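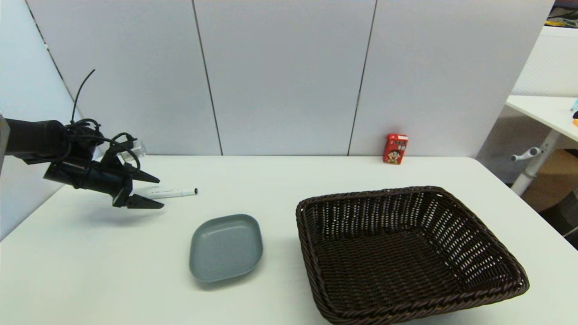 July 26, 2020

Up too early, coffee twice. Finally doing the white table. Has been the dumping ground since we moved in and I said this was the week, so.

Took everything off, wiped it, crumbs under everything. Then only putting back what earns it. The brown wicker basket stays, that was decided before I even started. Sheila Goodall gave it to me when she cleared out her sewing room and it's the only thing big enough for the mail and the chargers and Obed's sunglasses. Tipped it upside down over the trash first. A button, two paper clips, a dead battery, a receipt from the hardware store on Mirberg for 114 dollars which I do NOT remember spending. Paint probably.

Blue-gray plate, the squarish one. Was going in the donate box, took it out again, then back in, then out. It's for keys now. Final. Obed says keys will scratch it, let them scratch it.

White marker for labeling. Labels so far: CORDS, TAPE, TAXES OLD, and one that says KITCHNE which I'm not redoing.

The little red box with the cartoon kid on it. No idea how long we've had that one. Not throwing it out without asking, last time I did that with something of Obed's I heard about it until October.

Lilla Kiss called in the middle, wanted to know do I still have her cake pan. I do. It's in the hall closet under the fan. Said I'd drop it by, also the 40 dollars for the plants, keep forgetting.

Lunch standing up, cheese and the end of the bread.

Afternoon was the closet, or the top shelf of it anyway. Five bags. Three to donate, one trash, one I just couldn't look at anymore so it went back up. Yvonne Hartley can take the donate stuff in her car if I have it on the porch by 5. Made it, barely, one bag split on the steps and there were scarves everywhere.

Back hurts. Table does look good though. Obed has already put a screwdriver on it.

Tomorow: cake pan, stamps, call about the gutter, find the lid to the big pot. Still have to ask him about the red box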